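Stringing for wear

A beaded bracelet usually fails at the knot or at the first bead beside it. The thread is rarely at fault in the middle of its run, where the load is shared and there is little to rub against.

Drill holes are the main cause. A hole left with a sharp edge cuts the cord each time the wrist flexes. Jeanine Hermans, who restrings for the repair counter at Jarnomari, runs a fine reamer into both ends of every bead before she picks up a needle. On a test rig at the workshop, elastic cord through untreated beads parted after 282 stretches. Cord through reamed beads was still whole at 300, when the test was stopped.

Elastic should be pre-stretched and left to rest before it is cut. Silk needs no such treatment but takes up skin oils, and should be replaced every 3 years if the piece is worn daily.

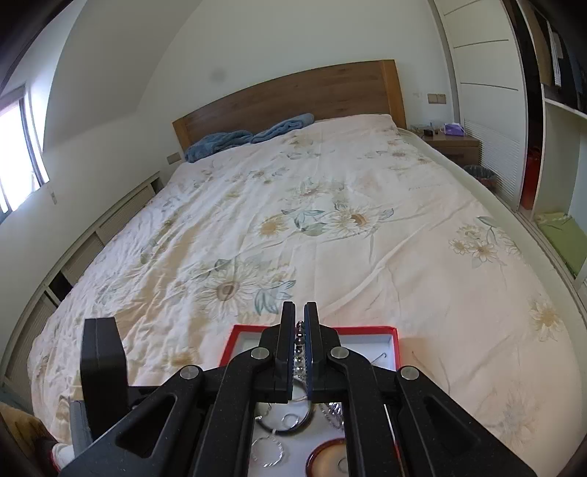

Words: Amber Boersma
Filed under: Repair and care

Storage matters less than most owners suppose. A lined box is adequate, provided elastic pieces lie slack and are kept out of direct sun. Hanging them from a hook puts a constant load on the knot. Hermans advises checking the cord each August, when heat and sun cream have done their worst, and restringing at the first sign of fraying.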